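Flalla restoration: which version did you see?
Forum > Festivals and Repertory > Prints and Transfers
18 replies

reelchange_dan
June 21, 2024
I saw the restored Flalla at the Rathore last night and the running time did not match the programme. The listing gives 118 minutes. I had the house lights down at 19:35 and up again before 21:20, with no trailers. Is there a shorter cut in circulation, or was it being run at the wrong speed?

The harbour conversation seemed brisk throughout and the singing was slightly sharp. I have only seen it once before, on a poor disc, so I may be misremembering.

ossuary
The disc is no help. It was a PAL transfer, so it ran four per cent fast with the pitch raised. If anything you should have found the cinema version slower.

Four per cent would take 118 minutes down to 113 and a bit. You are missing more than that, so I would look for a cut first.

M. Thakur
There are two versions. The festival version has the full market sequence and the ferry crossing. The export version drops the ferry and trims both ends of the market. The restoration was made from the export negative, with the missing shots taken from a positive print held by Lerkine. Not every venue was sent the longer file.

A quick test is whether the sister reads the letter aloud. In the export version she folds it and the film goes straight to the roof.

reelchange_dan
She folded it. Export version, then. Thank you.

I would still like to know why the programme note described the ferry crossing at length.

gantry_lane
Because programme notes are written from the distributor's press pack, and the press pack is for the long version. The same thing happened with Brunder in October. Everyone was handed a paragraph on a prologue that was not shown.

I don't agree that the export version is a lesser film, by the way. The ferry crossing is handsome and it stops the story dead. The director approved the shorter cut at the time.

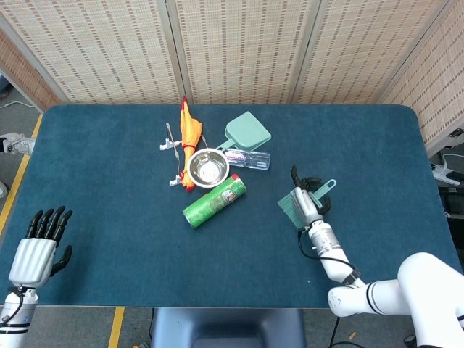

The grading bothers me more than the length. The night interiors have been pushed towards blue, and the faces have lost the warmth they had on the 35mm print. Compare the kitchen argument in both and the difference is plain, even allowing for fading.

ossuary
Approved is doing a lot of work there. He signed off the export cut because the sales agent would not pay for subtitling the rest. He restored the ferry himself when he had the chance.

On the grading I half agree. The print you are remembering had gone pink. Anything neutral will look blue beside it.

gantry_lane
I am remembering two prints, and only one had gone pink. The other was a later strike and it was not blue.

M. Thakur
The second print was struck from a duplicate negative, so it is not a safe colour reference either. The graders worked from the Lerkine positive, which had been in cold storage. I have seen one reel of it on a bench. The kitchen scene is cooler than the old prints but warmer than the new file – somewhere between your two positions.

Meenakshi Thakur

perf_damage
Does anyone know if the sharp singing is in the source? I noticed it too, in the 465-seat house, and I was sitting well back.

M. Thakur
It is in the optical track of the export version. The long version uses the magnetic master for that reel and the pitch is correct.

reelchange_dan
That settles my ears, at least. Screen two at the Rathore has it again next month. I have emailed to ask which file they hold and will post the reply when it comes.

ossuary
Ask them for the file duration in minutes. The box office will only read you the programme.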